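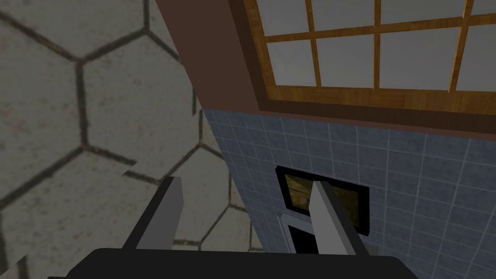 Karnier Shed Workshop, build group
Minutes of the June 2018 meeting

1. Minutes from last time
Agreed, with one correction. The spare motor went to the Boyer bench and should not have been listed as missing.

2. Simulation
The new room is in and loads on the old desktop without crashing, which got a small cheer. It has the hexagonal floor tiles, the blue wall tiles and the wooden window. The view from just behind the gripper works too, with both fingers in sight. General feeling that this is a big step up from the plain grey box we had been using since February!
One corner of the floor has a paler patch with a seam across it. Might be two surfaces meeting badly, might be the lighting. To be looked at, but not before the arm is moving properly.
Long chat about camera tilt. Half of us like it steep, as it shows the gap between the fingers so well. The others get a bit seasick. Left as it is for now, and a second, flatter view will be added to the menu.

3. Gripper
The printed fingers for the real one are done — two pairs, one a bit rough at the tips. They will be sanded and the better pair fitted first. Opening and closing by hand feels lovely. The wrist bracket still needs redrawing, as the bolt holes are too close to the edge.
Somebody asked if we could have rubber pads. Yes, once the bare fingers have been tried.

4. Arm (Zurkovell)
Shoulder joint runs smoothly at low speed and squeaks at anything above that. Grease first, then shims. The elbow cable is too short by a hand's width and will be remade. Run 179 of the reach test was the best so far in simulation and the settings have been saved in the shared folder under that number. Please don't overwrite them.

5. Money
£400 in the tin. Agreed to spend £17 on bearings from Fundov and to hold off on the new power supply until we know what the shoulder needs.

6. Any other business
The big vice is loose again. Please put the hex keys back in the rack — the 4 mm one especially.

Actions
Flatter camera view: simulation pair
Sand and fit fingers: gripper bench
Redraw wrist bracket: gripper bench
Grease shoulder, remake elbow cable: arm bench
Order bearings: whoever has the Fundov login

Next meeting same place, usual time. Bring your own mug.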